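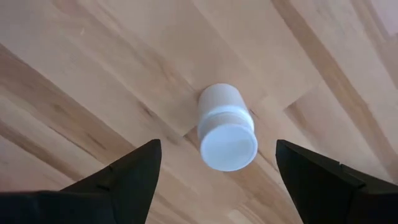
I pack orders for a living, and since last November part of that job has been teaching a pair of robot arms to pack them too. I'm at Gristolcombe, a mail-order pharmacy supplier with 56 people on the floor, and my friends keep asking what my days look like now (less lifting, more squinting, is the short version). White bottles like this one, with no label showing on it, are what I used to handle all shift long, and my wrists remember every one of them! The gripper comes in over the cap with its two black fingers wide open, and I still hold my breath a little every time.

We named the station Pliludby after a typo on the first work order. It stuck, and now it's on the shift schedule, so whoever's on Pliludby that day gets a stool and first pick of the radio station.

What changed most for me is the talking. On the old line you kept your head down and tried to hit 500 before lunch. Now two of us set out the bottles, argue over how close together they should stand, and write down whatever went wrong. I got 12 hours of training over in Plurkotville, plus a small raise – I'd been hoping for a bigger one, and I've said so. Some folks on nights are still worried about their hours, and I don't blame them. I've asked the same questions myself and gotten some pretty vague answers.

My favorite setup is the mixed one, orange bottles with one white one in the bunch, an arm on either side and the little red basket up front. I can look at that for ages. The orange ones you can see light through, the white one you can't, and I have strong opinions about which is the bigger pain to pack by hand (orange, no contest).

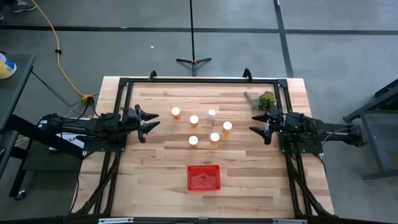 More from the floor

The Orellana labeling line gets its own page next, as soon as I've sorted my pictures.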